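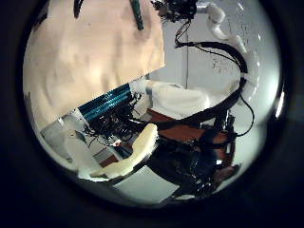
Which chores can you hand over to a machine yet?

We get asked this more often in December than at any other time, usually by someone with a house full of guests and a basket full of washing. The short answer is that machines are good at one job in one place, and poor at anything that changes shape while they are holding it. The tips below are sorted with that in mind.

Floors. Worth handing over. A robot vacuum will keep a hard floor decent if you do your part first. Pick up socks, phone leads and the fringe of any rug. Lift chairs on to the table once a week so it can get at the crumbs. Empty the bin after every run, and cut the hair off the brush with a seam ripper, which is quicker than scissors. Stairs are still yours.

Folding. Not yet. Cloth is the hard one. A towel never lies the same way twice, and a gripper that closes well on a tin can't always tell whether it has one layer or two. Hartmut Gerlach, who repairs sewing machines at Feltum, has watched a fair few demonstrations and says the folding is the easy half. Finding the corner is where the time goes.

To make folding quicker by hand:
Shake each piece hard once as it comes off the line.
Sort by size before you fold anything.
Fold tea towels in thirds lengthways, then in half. They stand up in a drawer that way.
Do sheets last, on the bed.

Washing up. The dishwasher is the best household robot most of us will ever own, and it is often loaded badly. Plates face the middle, bowls lean, and nothing should block the spray arm – spin it with a finger before you shut the door. Clean the filter every 2 weeks. A machine that can clear the table and load the racks is another matter, and I would not wait for it.

Ironing. Not yet. Hang shirts damp on wide hangers, do up the top button, and pull the seams straight. Most will need only the collar and cuffs done.

In the workshop. Machines do better here because the work can be held still. A small bench router running from a drawing will cut 13 identical brackets without getting bored. It won't sweep up, sort the offcuts or notice that the clamp is slipping. Stay with it. Remo Sala at Vanholm keeps a dustpan hung on the machine itself, and has stopped losing it.

Sorting screws. Small machines can do this, but setting one up takes longer than the job. Tip the lot on to an old baking tray, pull a magnet in a plastic bag through them, and sort what is left by length. Turn the bag inside out to drop the steel ones into a jar.

Cables. Do these by hand, and do them properly. Coil loosely, tie with a strip of hook-and-loop tape, and label both ends.

Page last changed Tue 20 December. The window cleaning section has moved to the outdoor jobs page.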